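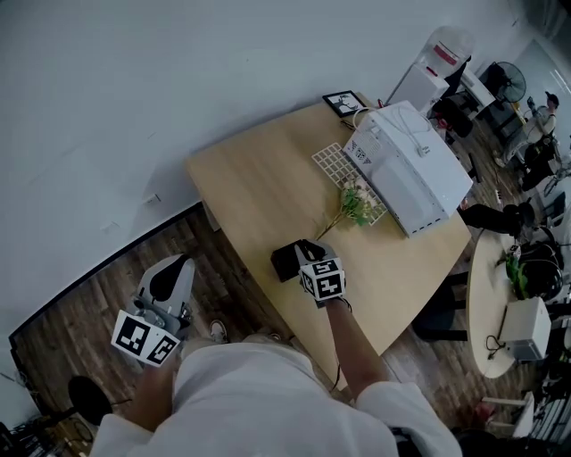 Vadov hand-held grippers, pair, with marker cubes

We bought two of these in July to replace an older Detetti set, and they have been in use most days. This review is mostly about keeping them in order.

Setup took a morning. The cube has to sit square on its base before you calibrate, and the printed instructions skip over that. Ours gave an 83 on the first check and 100 after I took the left cube off and seated it again. The printed codes mark easily, so wipe them with a dry cloth and leave the spray cleaner in the cupboard.

The jaws are good. The black pads hold small flat things on a tabletop without much squeezing, and they are simple to change. Order the spares as part 3843. The first packet we were sent was for the older model and didn't fit.

The cable is the weak point. It is thin and runs back along the forearm, and a loose sleeve will catch it. Abundio Cortés re-did the connector on our right one after it started dropping out. I now run a strip of cloth tape at the wrist and check the plug before each session.

Weight is fine for an hour, tiring after two. The case is poor and the latch has gone already.

I would buy them again, with a spare cable in the same order.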